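Notes on seating a processor in a practice board before working on a live one.

## Scope

The procedure covers placing and removing a square processor in a molded practice board. It does not cover thermal paste, coolers or powered testing. Everything is done with the board unpowered and no cables attached.

## What you need

- Practice board with a raised socket frame
- Practice processor, preferably one already retired from service
- Fixture or clamp that holds the board at a fixed angle
- Lint-free cloth
- Desk lamp with a movable arm
- Log sheet

We use the Menon holder, but any fixture that does not flex will do. Check it by pressing on each corner of the board in turn. If a corner moves, tighten the fixture before continuing.

## Setting the angle

Start with the board flat. Once you can seat the chip cleanly ten times in a row, tilt the board 30 degrees and start the count again. Most cases are serviced standing up or half tipped over, and a chip that drops neatly into a level socket will slide when the socket is not level.

Set the lamp low and to one side. Light from straight overhead washes out the steps of the socket frame, especially on a gray board where the frame and the plate are nearly the same color. Side light puts a shadow on each ridge.
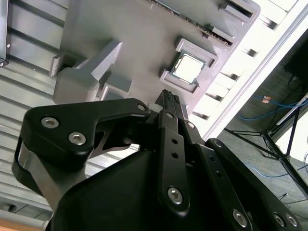

Junum, August

## Seating the chip

1. Wipe the socket area with the dry cloth. Do not use compressed air at close range.
2. Find the orientation mark on the chip and match it to the corner marked on your socket. Marks differ between board types, so check the sheet that came with yours.
3. Hold the chip by two opposite edges. Keep fingers off the metal heat spreader and off the underside.
4. Bring the lower edge to the frame first when working at a tilt, then let the upper edge follow.
5. Release. Do not push down. If the chip is not sitting evenly, lift it straight out and repeat from step 3.
6. Look across the chip from the side. The border of substrate around the heat spreader should show the same width on all four sides, and the chip should sit parallel to the frame.

A chip that rocks when touched lightly at one corner is resting on a ridge – remove it and check for debris.

## Removing the chip

Lift by the same two edges, straight away from the plane of the board. On a tilted board this is not straight up. Most scraped frames in our log come from lifting vertically out of habit.

## Clearance

Memory slots near the socket limit where your hand can come in. So does any bracket standing up from the board. Choose an approach side before picking up the chip and stay with it for the whole run. On the Uteo layout I come in from below.

## Logging

Record the tilt, the approach side and the number of tries for each placement. Our own log stands at 1295 placements. Replace the practice chip after 200, or sooner if the substrate edge begins to fray.

The older Eteo sheet has no column for approach side. Write it in the margin.

Corrections to Marlina Entili. Revision 3.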